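Away weekend with a youth rugby team, is the tour package worth it?

Posted in Rugby > Clubs and Touring, 19th May

welden_parent
Our under-13s have been offered a "festival weekend" in June by an outfit called Jestinden. Four matches over two days, a coaching clinic, two nights in dorms and seats at a pro game on the Saturday night. For our squad of 29 kids the quote is $3,330, and that doesn't include the bus. The flyer says the clinic is run by "elite level coaches" and names none of them. I asked who they were and got the same flyer back.

I've been around club rugby long enough to smell a markup. Has anyone gone on one of these and felt they got real rugby out of it? I'd like to hear about the coaching and the refereeing. I don't care about the T-shirt.

Also, what do kids that age pack in? The club wants everybody in matching duffels at extra cost and I don't see why. My daughter has a perfectly good case already.

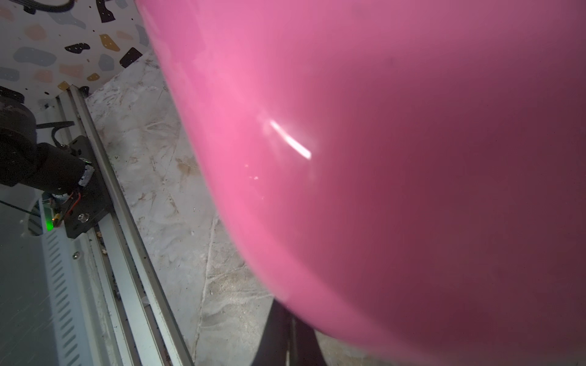
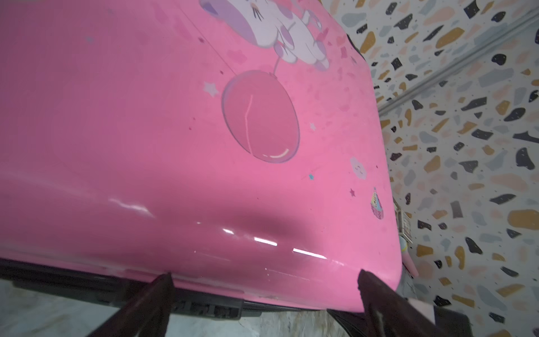
One more thing. The contract says matches can be "adjusted in format," and I read that as ten minutes each way on half a field. Tell me if I'm being unfair.

satard_flanker
You're not being unfair. We went two years ago with a different company and our four matches turned into three, plus a "skills challenge" that was mostly standing in line for a tackle bag. The clinic was 114 kids and four coaches on one field. Do the math on how many touches each kid got. The coaches were nice enough, but one of them was teaching the kids to go in high, and our own coach had to undo it for a month.

Get the match length in writing. Get the number of coaches in writing too. If they won't do it, you have your answer.

Skip the duffels. A hard case is fine for a dorm as long as she can carry it up the stairs herself. Boots go in a plastic bag, whatever you bring.

selvanayagam_rfc_mom
we loved ours!! kids still talk about the pro game, and the food was good

touchline_doubter
I don't know Jestinden, so take this for what it's worth. Your price sounds low for two nights plus tickets, and that would worry me more than a high one. Ask whether the tickets are in hand or "subject to availability." Ours were the second kind — the kids watched the match on a TV in a dining hall.

Refereeing was done by older teens from the host club. Some were sharp, one had no idea what a knock-on was. We paid $1,048 for our bus separately, so get that quote before you tell the parents a total. And call a club that went last year. Pick it yourself, don't let the company pick it for you.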